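Can a home robot do real chores yet, or is it still all simulation?
Posted in Home & Workshop, 14 May 2022

I run a small upholstery shop in Skusville with living space upstairs, and I keep reading that general purpose robots are close. I have a robot vacuum and a floor scrubber already. What I want to know about is the stuff with hands: picking offcuts up off the floor, opening the door between the shop and the stairs, moving folded covers from the bench to a shelf, maybe emptying a dishwasher at home. My nephew is taking a course where they run a two-armed robot around a computer-made room, and he sent me these when I asked what it can do.

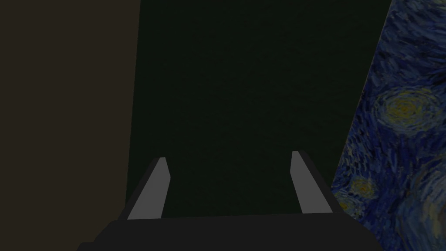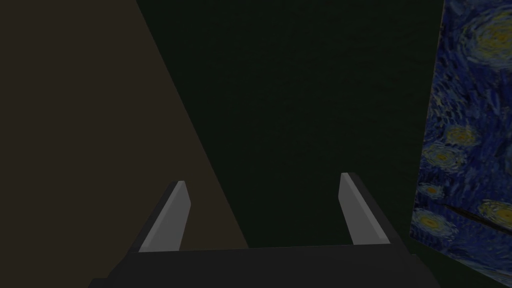
Two views past one gripper, then one over the top of the robot toward the door.

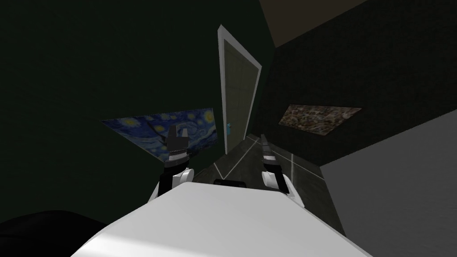
He says getting it to a door and through it is a fair piece of work even in the computer, and that picking things up depends a lot on what the thing is. I have about $2000 I could put toward something this year, more if it would save me an hour a day. Is there anything a person can buy, or should I put the money into shelving and forget it until later? I am not looking to build one from a kit. The shop is one room with a concrete floor and one step at the back.

Bielecka

No. Save your money. A vacuum is the only one that works and mine still eats shoelaces.

Grovum

Longer answer from somebody who maintains machines for a living. I look after the packing line at a plant outside Cuvville, and we have two arms there that lift cartons all shift without trouble. They manage it in a cage, with cartons of one size arriving in the same spot every time. When we changed carton suppliers last November the new ones were slightly shorter, and we spent most of a week getting the pick height and the suction right again. Your offcuts are a different shape every time and they are soft, which is about the worst case.

Going through your list:

Offcuts on the floor. Fabric is hard for a two-finger gripper. It has to find an edge or pinch up a fold, and thin cloth lying flat on concrete gives it very little to grab. I have seen it done in demos, slowly, with one cloth on a clear table. In a shop with thread, staples and foam dust mixed in I would not count on it. A push broom and a bin on casters will beat it for years.

The door. Your nephew is right. The robot has to line itself up, get the fingers on the handle, turn or pull, and then move its whole base while the door swings. If yours has a closer on it, that makes it harder again. You can get a plain automatic opener for a lot less than your budget, and it does the one thing you need. Check what the fire code says about that door before you buy - the one between a shop and living space is often a rated door.

Folded covers to a shelf. This is the closest to possible. If they were always in the same kind of tote, at the same place on the bench, an arm could move the totes. But a small arm with enough reach and a decent gripper is well past $2000 once you add the stand and the safety gear, and someone has to set it up. It also won't go and do something else in the afternoon.

Dishwasher. Not yet, for anything you can buy. Plates maybe, one at a time. Glasses and silverware in the same basket, no.

About simulation, I would not write it off. It is a cheap place to practice, and a robot can fail at the same door all night without breaking a hinge. What comes out of it still has to be tested on a real floor with real friction. Rubber fingertips on a brass knob don't always behave like the computer said they would. When you see a video, ask whether it is a real room, whether a person is steering, and how many tries it took. If it worked 49 times out of 100, that is useful to a researcher and no use to you on a busy morning.

If it were my shop I would buy the shelving and the door opener, and a small ramp for that back step so the scrubber can get over it. Keep whatever is left. Anything on wheels that you buy later will want that ramp too.

cartonline1162

Agree with most of the above but I wouldn't bother with the opener. We put one on our stockroom and people kept propping the door anyway. A kick plate and a lever handle you can work with your elbow did the job. The ramp is a good idea, just measure the rise first, they sell them in fixed heights.

Also look at a bench with a slot at the end and a bin under it. Most of our scraps never reach the floor now.

backroom_49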